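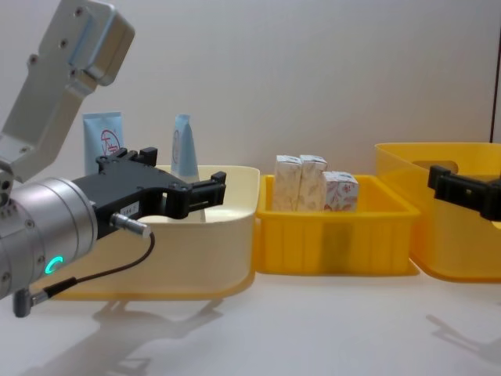
One reader wrote in to ask why we keep recommending open bins when lids keep the dust out. Lids are fine for things you use in January and forget until next winter. For everyday items they get in the way, and most end up behind the dryer.

The Mirani bins went up in price this month. A set of 6 now costs more than the Zarik set, which is a little deeper and fits a standard closet shelf. Drornik still sells single bins, with a limit of two per order. 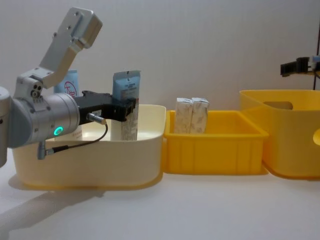

*A cream-colored plastic bin on a white tabletop.*

Measure the shelf before you buy, and leave two inches above the rim for your hand. Label the front. Bottles should go in a bin by themselves so a leak stays in one place.

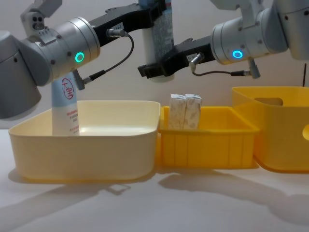 *Three containers side by side, and a tall white bottle.*

The Prirkow store has extra stock until the end of the month.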